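Unit 6. Mixed storage and item retrieval in small collections

6.1 Scope

These notes cover the storage of small, unlike objects in shared containers: hardware, fittings, sample parts, study pieces and similar stock. Bulk storage of identical items was treated in Unit 5. Shelving loads are not covered.

6.2 Terms

A location is the smallest place that has its own address in the register. A container may be one location or may be divided into several. A lot is a group of items entered on one register line. A mixed container holds items from more than one lot without dividers.

The Buncombe register, used in the exercises, gives each location a three-part address: room, bay, container. Position inside a container is not recorded. A search therefore ends at the container, and the last step is always done by inspection.

6.3 Search cost

Let n be the number of items in a mixed container and let one item be wanted. If items are inspected one at a time in random order, with no repeats, the expected number of inspections is (n + 1)/2. For n = 220 this gives 110.5. If the same stock is split evenly between two addressed containers, each holds 110 items and the expected number falls to 55.5.

The formula assumes that every item can be reached at equal cost. In a deep container this fails, as upper items must be moved before lower ones can be seen. Handling time then grows faster than n. Shallow containers are preferred for lots that are called for often.

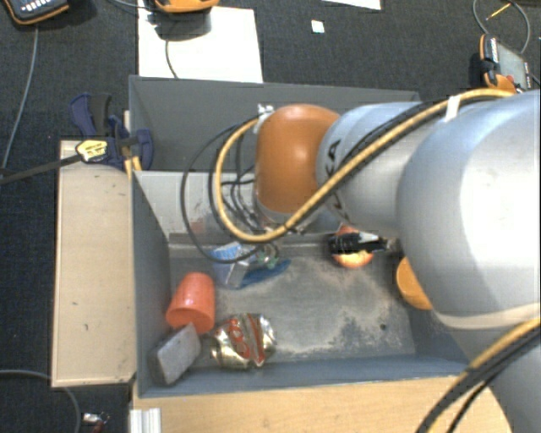
Fig. 6.1. Mixed container, assorted small objects.

6.4 Choice of container

Rectangular containers with straight sides use floor and shelf area better than round ones. A plain, mid-tone interior is suitable for most stock. Strong interior colors make it harder to judge the color of the contents and should be kept for coding by class, if used at all.

Labels go on the short side facing the aisle. The address is written in full. Labels on lids are not accepted under the Buncombe rules, as lids are exchanged between containers during cleaning.

6.5 Relocation

When an item is moved, the register line is changed before the item leaves its old location. The Seka collection was recorded in the reverse order until 1984, and its register still carries 132 lines with no matching object. These lines are kept open and marked U.

6.6 Exercises

1. A container holds 132 items. Find the expected number of inspections for one wanted item under the assumptions of 6.3.

2. Repeat for three containers of 44 items, where the address of the correct container is known.

3. State which assumption in 6.3 is weakest for heavy items, and how the result changes.

Reading for Unit 7: Orozco handbook, chapter on divided trays.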